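Clear plastic bar thing from the junk drawer, keep or toss?

Posted in: Sorting, Clearing & Small Repairs
Monday, March 1, 2021

masness_attic
So I'm finally going through the drawer of plastic bits (you all have one, don't lie) and I've got 11 pieces left that I can't place. Most are obvious trash. The one bugging me is a clear bar with a squared end and a little slot in it, on a white plastic bracket with a tiny shiny metal pin or roller. I hate throwing out something that belongs to something!

odukoya77
Toss it. I kept a shoebox of parts like that for 10 years and used one.

rendness_fan
Noooo don't toss it! Metal pin plus bracket sounds like it pivots. Could be a lid or a guide off a label maker or a tape dispenser. Do you still have anything like that in the house?

odukoya77
See, this is how people end up with some 200 mystery parts in the garage.

masness_attic
Ha, guilty. No label maker here, but there was a tape thing years ago and I couldn't tell you where it went. I did put the bar down on the white table to get a better look, and clear plastic on white is a pain to see, the edges just turn into shine.

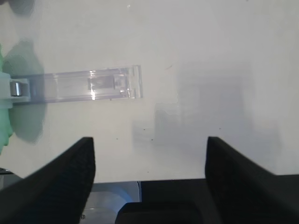

Anyway I'm leaning toward keeping it until July, when we do the big clear-out before the Nernosov street sale. If I haven't found its other half by then, out it goes.

slowdrawer
Put it in a bag with a date on it. And try a dark towel under it next time, you'll see the slot way better.

rendness_fan
Yes to the towel! Also look at the pin end, if it's worn on one side then it was a roller.

odukoya77
Still say toss it. My tape dispenser from 2000 never had a piece like that.

masness_attic
Bag it is, sorry odukoya. On to the box of cables tonight, wish me luck.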